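4. What the "surface" question does and does not measure

4.1 The claim

A good deal of advice on children's sleep rests on one sentence: the bed should be used for sleep and nothing else. The idea came out of treatment for adults with insomnia, where it has a clear purpose. A person who lies awake for hours is told to get up, so that lying down stops being a signal for worry. Over time the sentence has drifted. It now turns up in leaflets for parents of healthy children, and it has been stretched to cover homework, snacks, toys and even clean laundry. In the household survey run in Maluleke and Warum, it became a scored item. Families lost points if the bed was "regularly used as a surface for other things."

Our reading of the data is that this item mostly tells us how big the bedroom is. We set out the argument here because the item has been copied into two later questionnaires without, as far as we can find, any test of whether it measures what its name suggests.

4.2 Where the answers come from

The survey reached 410 households. After removing those with missing answers on room sharing or bedtime, 363 were left for analysis. The question itself was asked of one adult, usually in the kitchen or on the doorstep, and the interviewer didn't go into the bedroom. So what we have is one person's account of what tends to sit on a bed in another room. Anyone who has tried to answer such a question about their own home will see the problem. Does a coat dropped at four in the afternoon and hung up at five count? Does a stack of folded shirts waiting to go in a drawer?

Deepika Arumugam went back through the interviewers' margin notes, which had been kept but never coded. They are more useful than the item. Over 100 of them mention clothes, and most of those describe folding or sorting. Very few mention screens, though screens are what the original authors said they were worried about. One note from Warum reads, in full: "Says yes. Means the washing. Says where else would I do it." Another, from the same interviewer, records a mother asking whether she was being marked down for having tidy children.

The item treats all of these as the same behavior. A tablet under the covers at midnight and a pile of school shirts at noon get the same score. We think this is a serious fault, and it can't be fixed by a larger sample.

4.3 Floor space

Consider what a small bedroom leaves a family to work with. When a raised bed stands over another, the room gains some floor, but the usual flat surfaces (a desk, the top of a chest, a table) are often the first things to go. The lower mattress is then the widest flat area at waist or knee height. Folding has to be done somewhere, and it gets done there. Nothing about this suggests a household that is careless about sleep.
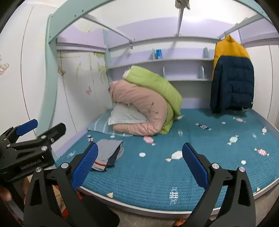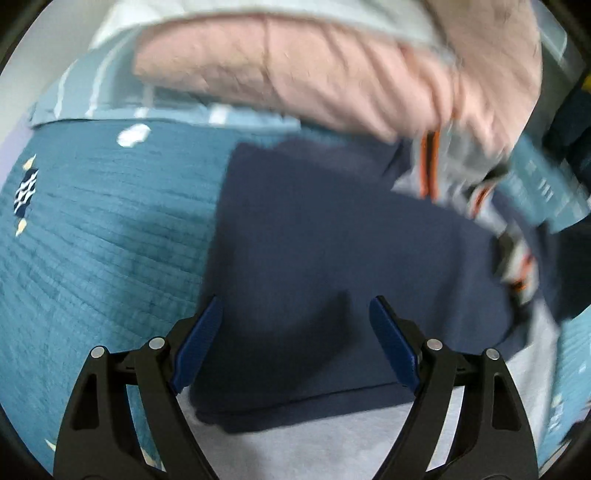 Figure 3. Small-bedroom sleeping space. First panel: a lower bed beneath a mint-green loft bed frame. Second panel: a folded navy garment on a teal-blue quilted bedspread.

The survey did ask how many people slept in each room and whether beds were stacked, raised or on the floor. Those answers were used to describe the sample and then dropped. When Ashwin Reddy put them back in, the link between the surface item and later bedtimes became much weaker in Maluleke and disappeared in Warum. What remained in Maluleke was carried largely by families with a parent on evening shifts, whose children went to bed late for a plain reason: they were waiting up.

It would be easy to make too much of this. The reanalysis was done after the fact, with the answers already in front of us, and a different set of adjustments might have told a somewhat different story. We tried several. None of them brought the original result back to full strength, but two left it larger than the version we report, and readers should know that. We also can't rule out that crowded rooms really do make sleep worse, in which case adjusting for crowding would hide some of the very effect the item was supposed to catch. Our objection stands either way. If crowding is the cause, then the leaflet should be about crowding, and telling parents to fold their shirts elsewhere will do nothing for it.

4.4 The advice trial

Supporters of the item usually point to the advice trial in Rikach, where parents were given a printed card and a visit. Bedtimes moved earlier over the following weeks. Subbarao D'Souza and Vasanthi Thevar have both raised doubts about how much weight this can bear, and we share most of them.

The card carried four pieces of advice. Keeping other things off the bed was one. The others were a fixed lights-out time, no screens in the bedroom, and a short quiet routine with a parent. All families got all of them together. Any gain could have come from the fixed lights-out time alone, which would surprise no one, as the outcome was the time at which the lights went out. The comparison group got no visit of any kind. And bedtimes were reported by the same parents who had just been told, in person, what a good bedtime was.

The trial began in September, when the school term had just started again. Families everywhere pull bedtimes back at that point of the year. The comparison families were recruited later, and most of that pull had already happened by the time their first diaries were filled in. The trial report mentions this in a footnote and moves on.

We asked for the diaries themselves and were given a partial set. They are neatly kept, in some cases so neatly that the same bedtime is written in the same ink for a whole fortnight. Manikandan Namboodiri, who read them without knowing which group they came from, found this pattern on both sides. It may mean nothing worse than tired parents catching up at the end of the week. It does mean that small shifts of a few minutes should not be taken at face value.

4.5 A narrower question

None of this is an argument that beds can be used for anything at any hour without harm. Light from a screen, noise, and a child being kept up by an older brother's homework are all reasonable things to study, and there is better evidence on some of them than on others. But they need to be asked about one at a time, with the hour attached. "What was on the bed when the child lay down last night?" is a dull question, and it would have served the Maluleke and Warum survey far better than the one it used. The Movura pilot tried a version close to this. Parents answered it quickly and seldom asked what it meant. The pilot was too small to say anything about sleep, and we make no use of its sleep results.

For the rest of the paper, the surface item is left out of the combined score. Tables with it put back in are given in the appendix for anyone who wants to compare. The ranking of the two sites changes when it is included, and Warum, the more crowded of the two, drops below Maluleke. We would be wary of any conclusion about family habits that depends on that one switch.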